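Voline Tabletop Photo Box, Large
By Nakholm
$158.00
In stock
Color: White
Add to cart | Save for later

If you make things and sell them, you probably already know the feeling of finishing a really lovely bowl or a pair of earrings, carrying it to the kitchen window, and taking picture after picture in which it looks gray and a bit sad. We've been there! Ludmila Holub started Nakholm with a shelf of glazed mugs and a very dim apartment, and the first Voline box was something she put together for herself so she could list her work in the evenings, after the kids were in bed.

The Large is our third size and the one people kept writing to ask for. It stands 26 inches tall inside, so there's room for a table lamp, a good-sized vase, a folded quilt or a stuffed bear sitting up (we do hear from a lot of bear makers). The walls bounce the light back and forth until it's soft and even, and most small things need very little fixing afterward. You can use it with the phone you already own.

What comes in the box
Back, two sides, top and floor panels
Two light bars with a shared dimmer
One plug-in power supply with a long cord
White and pale gray background sheets
Corner clips, plus two spares
Carry bag with shoulder strap

Setting it up
Lay the floor panel flat with the printed arrow facing you. Slide the back panel in first, then the sides, and press each corner clip down until it clicks. The top goes on last, with the light bars already in their slots. The first time takes a little patience, and after that it goes together while the kettle boils. Leave the front open for most shots. Let the background sheet curve gently up the back wall and don't press it into the corner, or you'll get a line behind your piece.

A few words about color
We get more mail about color than anything else, so please forgive a long paragraph. Turn off the ceiling light before you start. A warm bulb overhead will mix with the light in the box and give your whites a yellow cast that's a nuisance to get rid of later. Tap on your item on the phone screen to set the brightness, then slide it up just a touch, as phones like to turn a white background gray. For very shiny glazes or silver, dim the bars to the halfway mark and move the piece closer to the back. For dark wool or black clay, go all the way up.

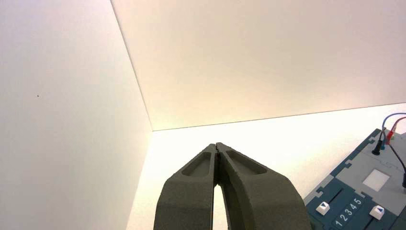
Bright white all around.

Care
Wipe the panels with a soft damp cloth and let them dry before you fold anything away. Pencil marks come off with a plain white eraser. Please keep solvents and scouring pads well away. Background sheets can be bought on their own when yours get scuffed, and we still carry them for the very first boxes we sold.

Details
Inside height: 26 inches
Dimmer: turn knob, on the cord
Works with: Voline Small and Medium light bars, Omideck phone stand (sold separately)
Does not fit: the older Ugwu side clips

From our customers

"I sell hand-dyed yarn and my blues finally look like my blues. Wish the bag had a pocket for the cord, but I've tied mine up with a bit of, well, yarn." Chinyere Nwachukwu

"Good box. Clips were stiff at first and one of them pinched me. They loosened up by the second week." Tadeusz Pietrzak

"Bought it for pottery, and now my wife has it for her cakes and I have to ask for it back." Ingvar Briem

Shipping and returns
Orders over $200 ship free. Everything else ships at a flat rate that you'll see at checkout. If the box isn't right for you, send it back within 46 days with all its clips and panels, and we'll refund what you paid for it. Questions about an order go to Tobiloba Nwankwo at our help desk, who will also happily talk you through lighting a glass teapot.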